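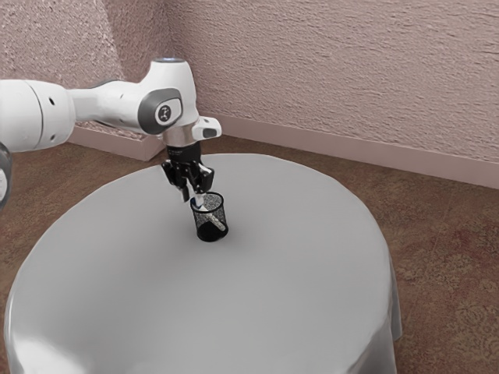 How long should I soak dried marrowfat peas before making mushy peas?
Overnight, in plenty of cold water with a spoonful of bicarbonate of soda stirred in, and then rinse them very well before they go in the pan.

Kitchen Table > Soups, Pulses and Stews
Thread: Mushy peas, soaking and the bicarb question

pippin_and_pear wrote:
Hello all, I hope everybody is keeping warm. The question at the top is the one I came here with last winter and the answer is the one I was given, so I've put them together to save anyone hunting through the old pages. I've made them that way ever since and been very happy. But my sister-in-law came to stay and told me, quite firmly, that bicarb spoils the taste and that her mother never used a grain of it. So now I'm wondering. Do you all use it? I buy a 900 g bag from Akyol, the little grocer's by the bus station, and it does us for several teas.

marshside wrote:
I'm with your sister-in-law, I'm afraid. I gave up bicarb years ago and the peas taste more like peas and less like the inside of a swimming bath. They do want longer on the stove, and you have to keep an eye on the water, but I'm generally in the kitchen with the wireless on anyway, so it's no hardship to me.

Raelene Lockyer wrote:
Oh, I do love a pea thread! Marshside, could it be that you weren't rinsing enough? I had that same soapy taste until my neighbour watched me do it and said I'd barely wet them. Now I change the water three times and swish them about with my hand, and it's gone completely. We have very hard water here, and without bicarb mine stay like gravel however long I boil them. I soak for 12 hours, simmer gently for 30 minutes, and then it's a matter of looking at them. A knob of butter, plenty of pepper, and mint sauce on the table for those who want it (my husband does, I don't, and we've stayed married).

marshside wrote:
I rinsed them perfectly well, thank you Raelene - but I'll grant you the hard water. Ours is very soft. Perhaps that's all we're arguing over.

tobyjug wrote:
Can I put in a word for the pan? I had a thin Selteo one that caught on the bottom every single time, and there's no rescuing burnt peas. I changed to an old Rinov with a heavy base, which came from a house clearance, and I've not had a scorched batch yet. Low heat, lid tilted, and stir more often towards the end when they start to collapse. And no salt until they're soft!

pippin_and_pear wrote:
Thank you, that's all so helpful. I tried half a batch each way this weekend. To my surprise I liked the plain ones better for flavour, but the bicarb ones had that lovely thick creaminess. I may go down to half a spoonful and see how we get on.

Raelene Lockyer wrote:
Half a spoonful sounds a very good plan. Do tell us how it goes, and what your sister-in-law makes of them. Any left over will freeze nicely in small tubs, and they'll see you into January. I let them down with a splash of hot water when I warm them up, as they set quite solid.

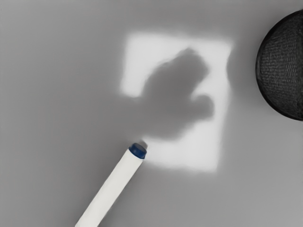
Next thread: Ham stock for pea soup, and is it worth the bother?

tobyjug wrote:
Carrying on from the peas, as I've a ham hock in the fridge from the Prornau farm shop. Do you all soak yours first, or put it straight in the pot and throw away the first water? I've always done the second, but the lady behind the counter looked quite shocked when I said so.

marshside wrote:
Straight in the pot. Bring it up, tip the water away, start again with fresh and an onion. Soaking a hock overnight takes up half my fridge.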